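Revised October 5, 2024

# Storing and portioning dry pet food

Dry kibble keeps poorly once the bag is opened. The fats sprayed on the outside of each pellet oxidise, the pellets take up moisture, and pantry moths can get in through any gap wider than their larvae. The procedure below covers a household with one or two cats or a small dog. It assumes bags of 5 kg or less.

## What you need

- Kitchen scale reading to 1 g
- Rigid container with a gasketed lid, large enough to take the whole bag
- Two bag clips
- Masking tape and a marker
- Dry scoop, used for nothing else

The author uses a Skeller bin and a Sosel scale. Any equivalent will do.

## Opening the bag

1. Wipe the outside of the bag with a dry cloth.
2. Cut straight across, just below the factory seal. Do not tear. A torn edge will not fold flat.
3. Copy the best-before date and lot number onto tape and stick it to the container lid.
4. Leave the kibble in its bag and stand the bag inside the container. Foil-lined bags are a better vapour barrier than most plastic bins, and old fat residue on a bin wall will turn the next batch rancid sooner.

## Portioning

Volume measures are unreliable. Pellet size varies between brands, and a level cup of one product can weigh noticeably more than a level cup of another. Weigh instead.

1. Find the energy density on the label, in kcal per kg.
2. Divide the daily energy target from your vet by that figure, then multiply by 1,000 to get grams per day. A label figure lower than 3,000 kcal/kg usually indicates a weight-control formula, so check that you have the right bag before increasing the portion.
3. Divide by the number of meals. For adult cats, 2 meals is the usual minimum; 4 suits animals that bring food back up after eating quickly.
4. Place the bowl on the scale, press tare, and add kibble to the target weight.

With a double bowl, tare again before filling the second compartment. If one side is for water, fill the food side first and keep the scoop away from the wet side. 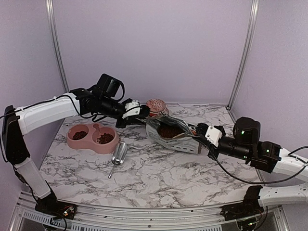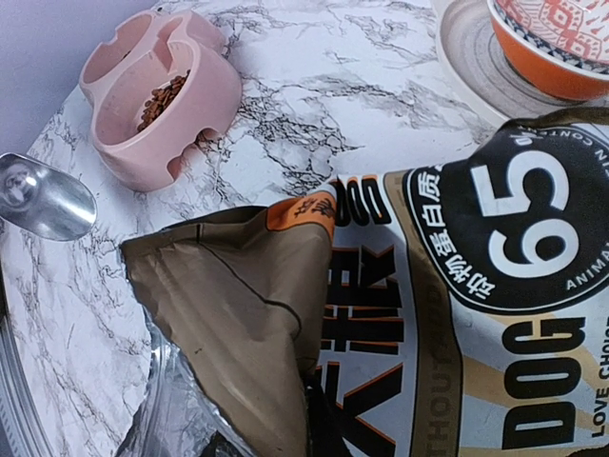
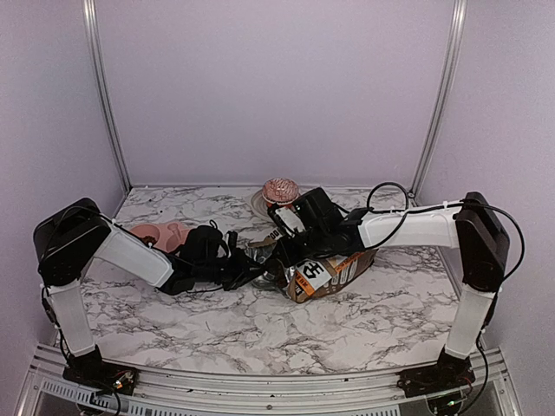
## Closing and cleaning

Press the air out from the bottom of the bag upward, fold the top over twice, and clip both ends of the fold. Close the container and check that the gasket is seated along its full length.

Wash bowls daily in hot water with detergent. Wash the scoop weekly and let it dry completely before it goes back. When the bag is finished, wash and dry the container before loading the next one.

## Storage conditions

Keep the container off concrete floors and away from the dryer, stove and any window that gets afternoon sun. In unheated porches and garages, such as those on the older Cullton houses, move it indoors by April, before daytime temperatures start to swing. Discard kibble that smells of paint or putty, whatever the date on the tape.

— Nikolovski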